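I've had the Niston poetry reader on my desk since October, and I've been meaning to write it up for everyone who asked. It's a fat paperback, 400 poems over 700 pages, edited by Kusum Bhatt, with notes at the foot of the page (hooray!) and a glossary at the back.

What I love is the notes. They're short, they tell you what an old word meant and then they get out of the way. Bhatt is especially good on the hymn writers, and I read that whole section in one sitting with my tea going cold.
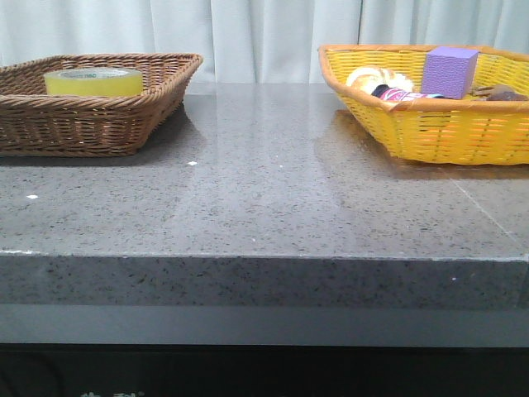 Two baskets on the granite counter.

The paper is thin, though, and if you scribble in pencil like I do you'll see it from the other side. I also wish the long poems weren't trimmed. Six of them are cut, and the cuts are marked with one tiny dot that I missed the first time through!

My friend Jessie Ritchie swears by the older Vundale reader, and fine, it does print the long poems whole, but there isn't a single note in it.

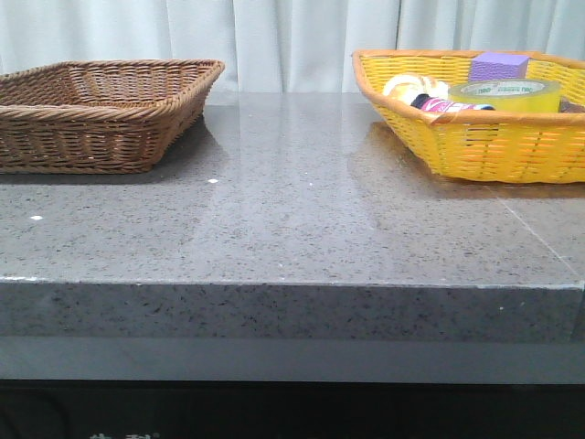 Is it all right for someone who hasn't read poetry since school?
I'd say so, as long as you skip the introduction, which runs to 70 pages and spends most of them arguing with other editors. Start with the ballads and come back to it later.

The index goes by first line and by poet, but there's no list of titles, so I keep a slip of paper in the back with my own.

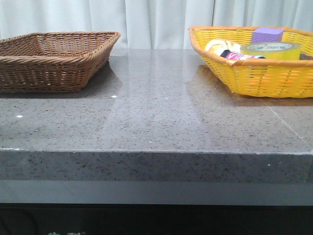 Paperback or hardcover?

Get the hardcover if you can stretch to it. My paperback spine has already creased right at the sonnets.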